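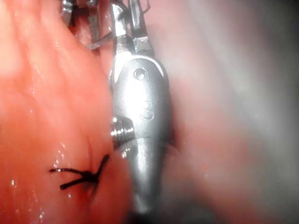
El miércoles tuvimos otra vez práctica de sutura en el curso de robótica quirúrgica, y salí a las 8 de la tarde con los hombros duros como piedras. Escribo hoy porque quiero acordarme de las cosas antes de que se me mezclen. Como siempre, pido perdón por los errores: llevo dos años viviendo en español y todavía pienso los verbos antes de usarlos.

Somos catorce estudiantes y hay dos consolas, así que una gran parte de la tarde se pasa esperando. Al principio esto me molestaba mucho. Ahora me siento detrás de la persona que trabaja y miro su pantalla, y aprendo casi lo mismo. Se ve muy bien cuándo alguien tira del hilo con prisa.

Mi grupo se llama Woderik (perdimos la votación, yo quería otro nombre) y nuestro proyecto del semestre es pequeño: hacemos un programa que mira el vídeo y avisa cuando el hilo está demasiado tenso. El problema es que el robot no nos devuelve la fuerza a la mano. El profesor dice que hay que «sentir con los ojos», y yo al comienzo pensaba que era una frase bonita. Pues no, es literal. Hay que mirar si el tejido hace un hoyito donde entra el hilo, si el borde se arruga, si el metal empuja donde no debe.

El hilo negro es una suerte para nosotros. Sobre el tejido rojo se distingue fácilmente, también los cabos cortados del nudo, y el programa lo encuentra casi siempre. Lo difícil son los brillos. La superficie mojada refleja la luz en muchos puntos pequeños, el metal pulido refleja todavía más, y nuestro programa confunde una línea de luz con un hilo. También sufre con el fondo desenfocado, donde todo es una niebla rosada sin ningún detalle.

El grupo Momlow, que trabaja en la otra consola, tiene un método distinto: marcan a mano las pinzas en cada imagen y después siguen solamente las puntas. Es un trabajo muy pesado, pero tienen mejores resultados que nosotros. Les pregunté si podíamos comparar los datos y dijeron que sí, después de la entrega.

De mis propios nudos no hablo mucho. Hice 3 esta semana. El primero me quedó flojo, el segundo lo apreté tanto que tuve que cortarlo, y el último recibió un «aceptable», palabra que en este curso se celebra con café.

Para la próxima sesión tengo que preparar la parte de los reflejos. Quiero probar un filtro sencillo antes de complicar el modelo. Si alguien que lee esto ha trabajado con vídeo de endoscopio y conoce un buen texto sobre el tema, en español o en inglés, por favor escríbame en los comentarios.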